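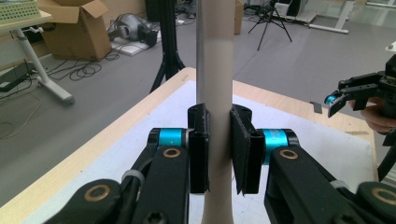 What is in the Palgate set?
Short reflections on self-discipline and personal motto keeping, written by adults who train in a martial art.

August 19, 2023
By Fathima Thambiah

Palgate holds 3000 entries in English. Each one gives a saying the writer lives by and a paragraph on how they came to it. Entries run from 300 to 1000 characters.

Files
train.csv has 2500 rows and test.csv has 500. Columns are id, saying, reflection and years_training. The last one is blank where the writer skipped it.

Known gaps
Sayings are often credited to the wrong person. We left the credits as written. Beginners are thin on the ground, and a new round of collecting opens in December.

Contact: Fathima Thambiah, Bovura | © 2023 Bovura | Back to top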